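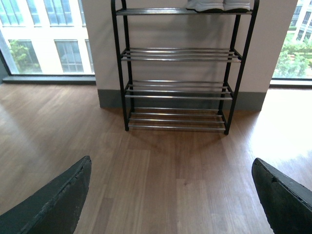

May, 9:40 am. Shoe task, student project, third sitting.

Lino's plan from last time was to get the policy to shelve a pair of shoes on any tier we name. I said then that we should get one tier working first and I still think so. He has already told the Corkau people we'll show all of them. Fine.

State of things. Rack up against the pillar, between the windows. White sneakers on the top shelf, the rest of the shelves clear. Start pose is square on to the rack, fingers open, looking down at it.

Ran 40 trials on the Folach checkpoint before lunch. 17 counted as good by Lino, fewer by me. We don't agree on what "placed" means. He takes anything where the shoe stays on the tubes after release. I want the toe pointing out and the heel not hanging through a gap. Ilaria says write the rule down before the next batch and stop arguing over the old one, so:

Placed = both shoes on the named shelf, soles down, no help from a person, still there when the arm is back at start.

By that rule I would throw out this morning's number entirely. Don't put it on the poster.

Things I don't trust yet:

Light. There is a big bright patch on the floor to the right and it moves. All the training demos were recorded in the afternoon. Lino says the augmentation covers it. Maybe. He said the same about the old mat. I want a batch with the sun in and a batch without, same shoes, same start, before anybody says "robust" again.

The tubes. Thin, shiny, with gaps between. The depth estimate goes straight through them to the floor half the time, and I think the policy has simply learned a height per shelf. Cheap test: move the rack back a hand's width and see if it still lands. Lino doesn't want to do this. I can guess why.

Training loss. It looks lovely by step 2070 and does nothing after that. Means very little to me. The Edel run looked lovely too.

Fingers. The right one has a notch on its upper edge, the left is rough along the inside. Ilaria has asked Frerichs for a new pair. Keep these on until the batch is finished, or we change two things at once.

To do
- rack moved back, 3 trials per shelf, me
- sun / no sun batches, Lino
- rule above onto the whiteboard, Ilaria
- ask Corkau what they think they were promised

4:15 pm. Rack test not done, arm was in use by the other group until late. Lino ran bottom shelf only and says it's better. No log saved.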